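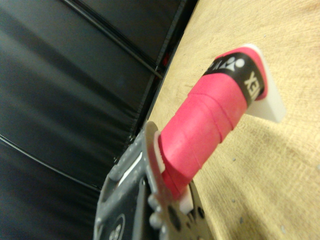
Replacing Overgrips on Shared Racquets: A Term Project in Equipment Care

Prepared by Bjartur Laxdal and Tincuța Costache
Supervising teacher: Roswitha Rothe
Lesville Secondary College, Sport and Recreation Studies

1. Background

The college keeps a store of racquets for use in physical education classes and by the lunchtime badminton group. The racquets are shared, and a single handle may be held by many students in the course of a week. At the beginning of term the condition of the grips was the most common complaint recorded in the equipment book. Students described handles as slippery, flattened or unpleasant to hold, and several had begun bringing their own racquets from home.

The authors were asked to examine how worn overgrips could be replaced by students within the ordinary class period, and to write a procedure that the college could keep using after the project ended.

2. Scope

The project dealt only with the outer layer, known as the overgrip. Replacement of the base grip beneath it, restringing and frame repair were excluded. A budget of $100 was approved for tape, and all work was carried out in the equipment room beside the gymnasium.

3. Materials

Overgrip tape was bought in more than one colour so that newly wrapped handles could be told apart from old ones. The bright pink tape proved the most useful for this purpose, as it could be recognised across the gymnasium. Its spiral seams were also easy to follow by eye, and an uneven turn was noticed sooner than on a dark handle. A black Yonex finishing band was used to secure the tape on the pink grip shown with this report.

Other supplies were scissors, a soft cloth and a roll of plain labels. Labels were placed on the shaft and never on the grip itself.

4. Procedure

The old overgrip is unwound slowly from the finished end and discarded. The surface underneath is wiped and left to dry. If the base grip is torn, the racquet is set aside for the teacher.

The new tape is started at the butt of the handle with its tapered end. One full turn is made before the tape is angled up the handle. Each turn should overlap the one before it by a small and constant amount, and the student should keep a light, steady pull throughout. A slight ridge at each overlap is normal. Wide gaps, loose folds and sudden changes of angle are not acceptable, and the section should be unwound and repeated.

At the top of the grip the tape is trimmed to suit and the finishing band is wound over it firmly. The person wrapping then holds the racquet in a playing position and twists the handle in the palm. Any movement of the tape means that the wrap must be redone.

5. Results

In total, 35 racquets were rewrapped by the class. First attempts were slow, and the usual fault was too much overlap near the butt, which left insufficient tape for the top of the handle. Working in pairs, with one student turning the racquet and the other guiding the tape, gave a more even result.

Hanne Nørgaard, who coordinates the badminton group, reported that players preferred the new grips, although two left-handed students asked for the tape to be wound in the opposite direction. Their request was met. The written procedure now covers both directions.

6. Recommendations

The authors recommend that grips be inspected on the first Monday of each term and that a small quantity of tape be held in the equipment room at all times. The date of each replacement should be entered in the equipment book. Further work could compare how long different tapes last under class use, which could not be measured in the time available.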